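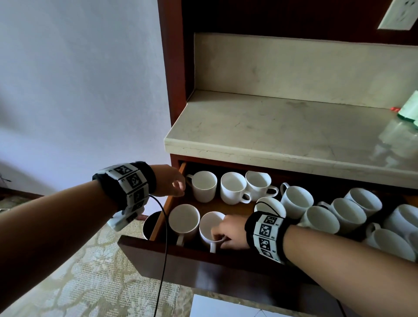
White mugs in the drawer under the marble counter, with both hands in among them.

Mug storage: tips noted at the Griston open day

Last updated: 2019-06-24

The Griston open day gave its afternoon to ordinary kitchen jobs done by people wearing marker bands on both wrists. The work is recorded so that a robot arm can later be taught the same job. The station I spent most time at was mug storage. Viola Zanetti ran it and took questions while the work went on. The notes below cover the parts that apply to any kitchen with a deep, low drawer or shelf for mugs.

Clear the counter first. A marble or tile top over the storage space is the best landing area, and it should be free for the full reach of both arms. Soap bottles can stay if they are pushed into a back corner.

Sort before stacking. A plain mug on its side takes up more floor area than the same mug upright, and it rolls. Stand everything up, then decide on rows. Taller mugs go to the back.

Check the clearance. Measure from the shelf floor to the underside of the counter lip, then measure the tallest mug. You want room for the mug plus the thickness of your fingers over the rim. With less than that, the mug has to be tilted on the way out, and tilted mugs chip their neighbors.

Hold by the body when wiping. The handle joint is the weak point on most ceramic mugs, and twisting a towel against it puts the load in the wrong place.

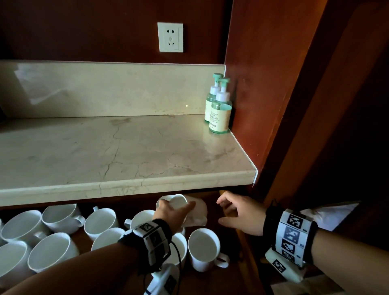 A dry paper towel is good for one or two mugs before it starts leaving moisture behind. A lint-free cloth does better over a long run. Wipe the outside and the foot ring, then the inside, then the rim last. The foot ring is unglazed on many mugs and holds water longer than the rest. If it goes onto bare wood while damp, it leaves a ring that has to be sanded out.

Handles should all point one way. Zanetti prefers them at 4 o'clock for a right-handed household – the hand meets the handle without turning the wrist. For the demonstration the direction matters less than keeping it the same along a row, as a gripper that has learned one approach does poorly with three.

Use one hand to steady and the other to move. Rest the fingertips lightly on the rim of the mug next to the one being lifted. It slows the job slightly and cuts down on knocks.
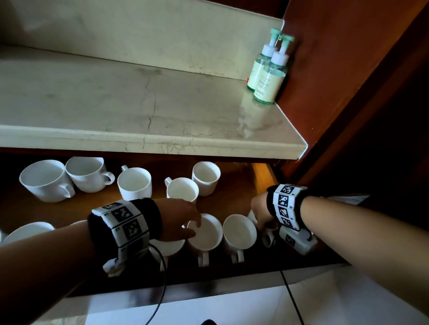 Do the mugs need a liner under them?

A thin one helps on bare wood. Cork or ribbed rubber, up to 4 mm, stops sliding when a drawer is pulled hard. Thicker than that and the mugs begin to rock.

Light inside a cabinet is worth having. Fit the strip toward the back or side so that your own arms do not shade the front row.

Lộc Đặng, who looks after the recordings, gave me the count for this task: 1377 handled mugs so far, logged over 12 sessions. He listed the usual faults as mugs set down too close together, handles crossed, and a back row filled after the front row. The last one is common at home as well. Fill from the back.

The next open day is in October at the same address. The dishwasher station was closed on this visit, so loading and unloading are not covered here.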